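Workshop News > Around the Benches > Kitchen Cell

June | By Agnes Strand
4 min read

Hello again from the back bench! Last issue I promised I'd write up how we look after the kitchen cell, and a few of you have since asked what we do all day if the arm is the one doing the work. Well. Mostly we wipe things and check screws.

The cell is our mock kitchen counter with the white arm on the left, and we call it Vinik (the name came with the first controller and it stuck). Huguette Gauthier set it up with me over a couple of long afternoons, and the rule we ended up with is that nothing on that counter moves unless it goes in the log. Not even the jars! The jars along the tiles are what we line everything else up against, so if somebody shifts the wooden spoon crock to dust behind it, the whole morning goes sideways.
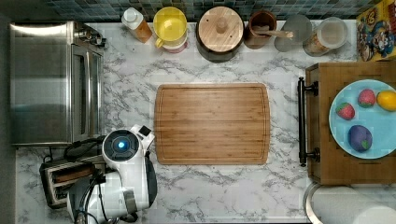 Vinik's gripper parked beside the cutting board, blue light on.

My first job is always the overhead view. I bring it up on the screen next to the saved one and flick back and forth between the two, and anything that jumps gets nudged home. The board is the fussy bit. It's bamboo with a groove all the way round, and we use that groove as our straight edge when we're squaring things up, so it has to sit clean and flat on the counter.

Then comes the wrist camera, which is the part I like best. The lens picks up fingerprints like you wouldn't believe, so it gets a soft cloth and no spray, ever (sorry, Gyula, but I'm still bringing it up). After that I put the arm over the board and look at the lettering on it. If I can read the brand name from up there I'm happy with the focus. If I can't, it's back to the cloth, and then to the mount. 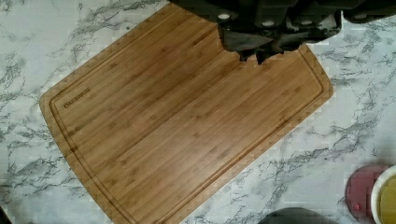 Wrist camera view with the gripper up top. FARBERWARE is small but readable.

Fasteners next. Gyula Halász does the gripper ones every 100 cycles with the little torque driver from Livberg, and he puts a paint dab on anything he's had to tighten twice. Last month he found one backing out and that explained a week of sloppy grips I'd been blaming on the software. I owe him a coffee for that one. 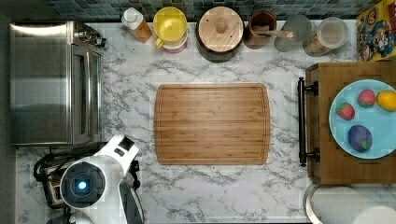 Cables are the other thing. They want slack at the shoulder and no rubbing anywhere, so I run the arm through its full reach at slow speed with my hand on the stop and just listen. A scrape or a tick means we quit and re-dress the loop. The whole check takes me 13 minutes if I don't stop to chat, and Adwoa Quansah can do it in seven, the show-off.

Still on my list: a new strain relief from Lindholm, and a proper colour print of the saved overhead view so we can pin it up by the screen. If you'd like to learn the routine, come find me before 5 and bring your own cloth!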